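2024-10-03

I moved to Sililham in September, and most of what I know about the place I have learned from riding the 78 bus. It runs from the harbor to the top of Valdovinos Hill and back, and I take it to work and home again. My car failed its inspection the week before the move and I decided not to fix it.

## The morning run

The first bus leaves the harbor stop before it is light. I get on at the second stop, outside the closed bank. The seats on the left get the heater. The ones on the right get the view of the water once the bus starts climbing, so people who have been riding a long time sit on the left and read.

The fare is paid by card or in coins, and the driver doesn't give change. I didn't know that on the first day and paid with a bill. A monthly pass costs less if you ride more than eight days, and I bought one the next afternoon at the Simura newsstand. You need a photo for it. They take it there, against the door of the drinks cooler.

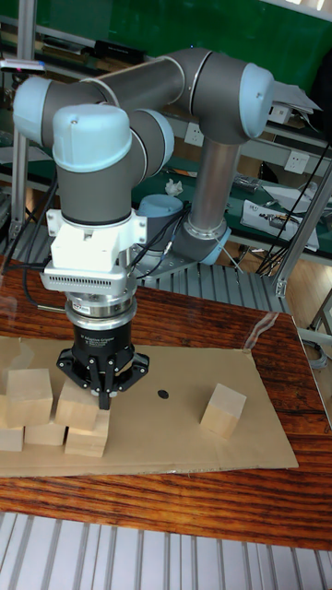

## Going home

The trip back is slower. The bus waits at Kurnix Road for the train to come in, and if the train is late, the bus is late too. I have started getting off there and walking the rest when the weather is good. It is all downhill, past the school and the allotments, and there are 200 steps at the end according to the sign at the top.

My neighbor Jarlath Corrigan told me the route used to be the 417 and went out as far as the quarry. He still calls it that. The old number is painted on the shelter near our street, under the newer sign, so for a few days I thought there were two buses and waited for the wrong one.

I looked at the price of a used car again last weekend and closed the page. The winter timetable comes out soon and the last bus may move earlier. If it does, I'll have to ask at work about leaving before six.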